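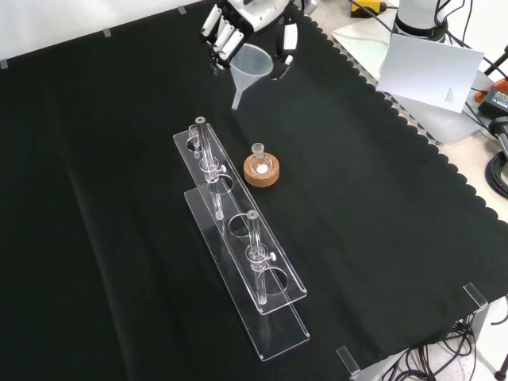
Hand holding the funnel over the cloth, fixed cam. Both racks out, flask on the cork ring.

Tuesday, Kerkcombe, bench 2. Me + Romana. Carmela in after lunch.

Aim: Custovon hand vs the old Vilow two-jaw on the funnel task. Funnel picked up, carried, stem lowered into the hole. Then the same onto a tube top. Same arm, same start poses, same funnel. Only swapping the end and whatever the controller needs for it.

Setup notes before I forget
Cloth taped along the top edge again, don't lean on it. Hand-eye cal from July reloaded, Romana rechecked against the rack base and was happy. Payload value has to be changed by hand after each swap!! Forgot it on the first go with the Vilow, arm sagged and the force trip went off before it got anywhere near the rack. Threw that run away.

Controller is the Rusu box. Firmware as it came, port 3415 for the finger stream, logging on. Finger rate 60 Hz. Tried higher, got dropped packets and went back down, not chasing it today.

Vilow, morning
Fine on the stem, poor on the cone. Grabbing the cone wall with flat pads the funnel swivels, stem ends up leaning and you come down on the edge of the hole. If you grab the stem instead the grip is solid but then the jaws arrive at the plate before the stem is through. So you let go high and hope. Romana tried padding the jaws with silicone sheet. Better hold, same clearance problem. Repeatable though, I'll give it that. When it misses it misses the same way.

Custovon, late morning
Slower to set up (recieved defaults are way too stiff, fingers slap shut). Took the closing current down to 67 in the config, whatever units that is, manual doesn't say. After that it wraps the cone without shoving it. Three-fingers-plus-thumb preset is the one to use. The pinch preset drops it.

Stem stays near vertical on the carry as long as the thumb goes on last. Thumb first and the whole thing tips toward the fingers. Have put this in the script as a fixed order so it can't be skipped.

Downside is bulk. Hand covers the hole from most angles, so during the last bit of lowering the fixed cam is not much help and you are relying on the wrist cam. Started saving both streams for that reason.

Wrist cam
Looked through the stills over coffee. Clear plastic on black is better than I was afraid of. Plate edges come up as bright lines, easy to pick out, and the stem is milky enough to stand off the cloth. Wall of the hole is weaker, you get the rim highlights and not a lot between. Romana's edge finder locked onto the near edge of the upper plate on most of the stills, once onto the base plate, which also has nice bright edges. Needs a height check or it'll happily aim for the wrong layer.

The funnel bowl runs out of the top of the picture when the stem's in the hole. OK for seating, no good if we want to know whether the cone is level. Could tilt the mount. Carmela against, says then we lose the base plate and the tubes lying down low. Leave it. 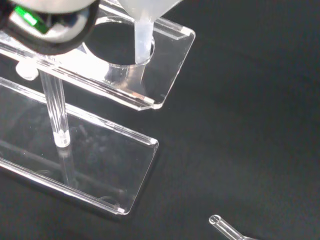 Tube top, afternoon
Harder one. Two stopcock tubes in the long rack, funnel to go in the top of the upper-end tube. Opening is small and there's no plate around it to catch a bad approach. Vilow first, gave up pretty quick, jaws kept turning the funnel on the way down. Custovon better. Come in from above, stem over the opening, stop, let the wrist settle, then down slow. Without the pause there's a wobble left over from the carry and you can hear the stem tick on the glass.

Release order matters here too. Thumb off first, then fingers, then back away up and sideways. Straight up drags the funnel, did that to it more than once. 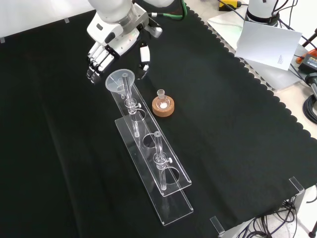
Retreat path is the thing to fix next. Planner still wants to swing the wrist right after release, toward the flask, and I don't like the elbow-out pose it picks on the way. Carmela wants a keep-out box, I'd sooner pin a waypoint and be done. Either way it has to cover more than the tube. With the funnel seated, the cork ring and flask are right next to it on the right, and the stopcock knob sticks out that side as well, so up-and-left is the only retreat I'd trust. Box drawn on that basis, a bit fat. Not run yet.

Where we are
Custovon for anything with a cone. Vilow stays for the plain tubes, quicker and less to go wrong. Swap itself takes about 2 minutes if the hex key is where it should be.

To do
- payload value, make the script ask for it
- height check in edge finder (Romana)
- ask Custovon what the current units are
- keep-out box, run at low speed first, flask out of the way
- try the middle hole with the tube, only did the end ones
- wrist cam exposure, lock it, auto hunts when the hand comes over the cloth
- Carmela to copy the logs off the Rusu box before it overwrites them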